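Ironing Printed and Metallic Garments
Household Guidance, Pirulora Residents' Service

Garments with gold or other metallic printing should be ironed on the reverse wherever possible. Residents are asked to check the care label first and to begin with the coolest setting.
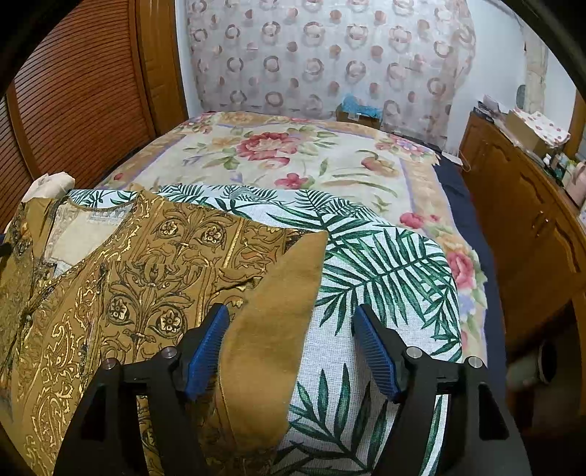 Plain sections may be pressed from the right side — a thin cotton cloth laid between iron and fabric will prevent shine. Necklines are best pressed before the body of the garment. Allow 2 minutes for cooling before folding.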